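Section 6. Finger Pads and Wrist Camera: Replacement and Check

This section applies to the Stineck two-finger gripper as fitted to the Ifans mobile arm. It covers changing the finger pads, setting the gap, and checking the view from the wrist camera. Allow 20 minutes for the pads and the gap. The camera check can be done on its own.

Revised 14 October 2022. Replaces the sheet issued with the first Primum controllers.

6.1 Before you start

You will need the pad kit, the hex key stored in the lid of the kit, a lint-free cloth and the flat gauge marked 2 mm.

CAUTION: The fingers can close without warning while the controller is powered. Press the emergency stop and switch off the Primum controller before putting a hand between the pads.

1. Drive the arm to the Service position.
2. Open the gripper fully from the Tools menu.
3. Press the emergency stop, then switch off the controller at the main switch.
4. Wait until the status light goes out.

6.2 Changing the pads

Change both pads together, even if only one is worn. Inspect them every 3000 cycles and whenever the gripper starts to drop parts it used to hold.

1. Support the left pad with one hand and remove its screw.
2. Pull the pad straight off the finger. Do not twist it – the locating pin will bend.
3. Wipe the seat clean with the dry cloth. Do not use solvent.
4. Push the new pad on until it sits flat, then refit the screw finger-tight.
5. Repeat for the right pad.
6. Tighten both screws with the hex key.

NOTE: Pads from the older kit look the same from the front but have a shorter pin. Check the bag label before fitting.

6.3 Setting the closed gap

1. Release the emergency stop and switch on the controller.
2. Select Tools, Gripper, Zero. Keep hands clear.
3. When the fingers stop, slide the gauge between the pads. It should pass with light drag.
4. If the gauge is loose or will not enter, adjust the Offset value one step at a time and run Zero again.
5. Save the value. If Offset reaches 57, stop and check that the pads are fully seated.

6.4 Checking the wrist camera

1. Open the gripper and select View, Wrist.
2. Lower the arm slowly to working height and stop.
3. Check that both pads are in view with a clear gap between them.
4. Clean the lens cover if the picture is hazy.

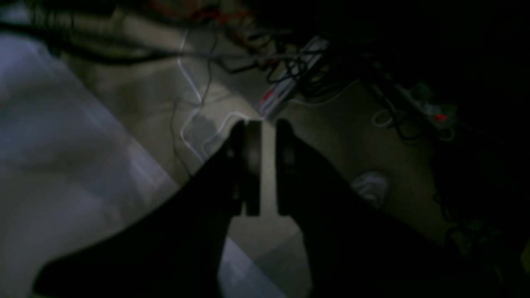

Lighting matters more than focus at this stage. The camera has a fixed lens, and most poor views come from a dim work area. Black fingers lose nearly all their detail in low light, while a white cable or a pale sheet on the floor still shows up well, so judge the view by the edges of the pads. If you cannot follow both edges down to the fingers, add light from the side and look again. Dark cables on the floor are harder to pick out than white ones, and the arm does not plan around them. Move cables and power strips out of the working area before running any floor-level routine.

CAUTION: Do not lower the open gripper onto cables. A thin cable can pass between the pads and be pinched when the fingers close.

5. Raise the arm and return it to the Service position.
6. Enter the pad change in the Ballham service log and reset the cycle counter.

Related sections
Section 5. Wrist Joint Lubrication
Section 7. Cable Guides and Strain Relief
Section 9. Primum Controller Fault Codes
Spare parts list, Stineck gripper
Service log template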